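Vorräte für zwei Wochen

Seit März führe ich eine Liste über das, was bei mir zu Hause an Lebensmitteln liegt. Angefangen hat es mit einem Stromausfall, der von 19 Uhr bis in den nächsten Vormittag dauerte. Ich hatte Nudeln, Reis und keine Möglichkeit, etwas davon zu kochen. Gegessen habe ich Knäckebrot mit Senf.

Thu Thái aus dem zweiten Stock hatte einen Gaskocher und hat mir am Morgen Kaffee gemacht. Den gleichen Kocher habe ich mir danach auch gekauft, dazu zwei Kartuschen. Die Kartuschen stehen auf dem Balkon im Schatten.

Für Vorräte habe ich mir eine Grenze von 90 Euro gesetzt. Davon habe ich Bohnen, Kichererbsen, Tomaten, Haferflocken, Erdnussmus und 11 Flaschen Wasser gekauft. Das Wasser reicht nicht, aber mehr konnte ich nicht auf einmal tragen.
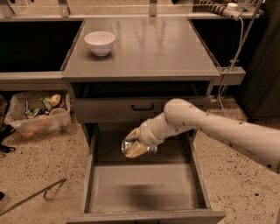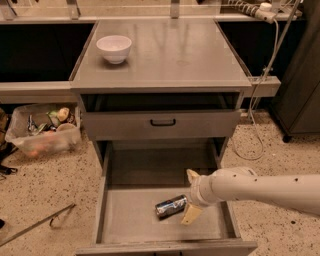

Am längsten habe ich über den Platz nachgedacht. Meine Küche ist klein, und der Keller ist im Sommer feucht. Im Flur lag alles im Weg. Eine tiefe Schublade ganz unten, wie die offene an dem grauen Schrank, ist für schwere Sachen die beste Lösung, die ich kenne. Man sieht von oben alles auf einmal. Bei mir ist es jetzt die Schublade unter dem Backofen, vorher lagen dort Bleche, die ich nie benutzt habe. Auf die Deckel schreibe ich mit Filzstift Monat und Jahr.

Was ich wieder streichen würde: die Linsensuppe von Larken. Die Dose mit 420 Gramm reicht für eine Mahlzeit, schmeckt mir aber nicht, und ich habe noch vier davon. Kichererbsen gehen dagegen ständig weg, die muss ich jeden Monat nachkaufen.

Als Nächstes kommt ein Kurbelradio dran. Wer eines hat, das auch im Altbau mit dicken Wänden Empfang hat, kann mir gern schreiben.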